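About Hendach

Hendach is a small clearing and tidying firm based in Horley. We sort out rooms that people have stopped using properly because too much has landed in them: dining tables, spare rooms, home offices, front halls. Catríona Moynihan started the business after 3 years of doing the same work for relatives and their neighbors. Iker Echevarría runs the bookings, and Nuala Mulcahy trains new staff.

Most jobs begin at a table. Paper is dealt with first. Anything with writing on it gets opened out and read before it goes in the recycling, even if it's been crumpled up. Lids and small boxes are kept to one side until we know what they belong to. Bags left on chairs are not opened unless you ask us to. Plants stay put, or go back where they were at the end of the visit.

A single room takes about 35 minutes to look over, and the first look is free. We take flattened cardboard away with us.

We don't work Friday afternoons in July.

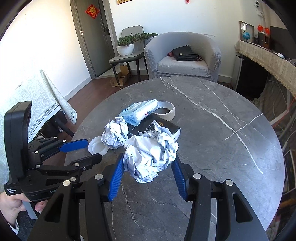 Donations go to the Wulano shop if you want them to. Tell Iker when you book and he'll put it on the sheet.

Comments

Cadi Lewis: Do you do garages, or only rooms inside the house?

Aino Väisänen: Had the dining table done last month. They found a receipt I needed in a ball of paper I would have thrown out.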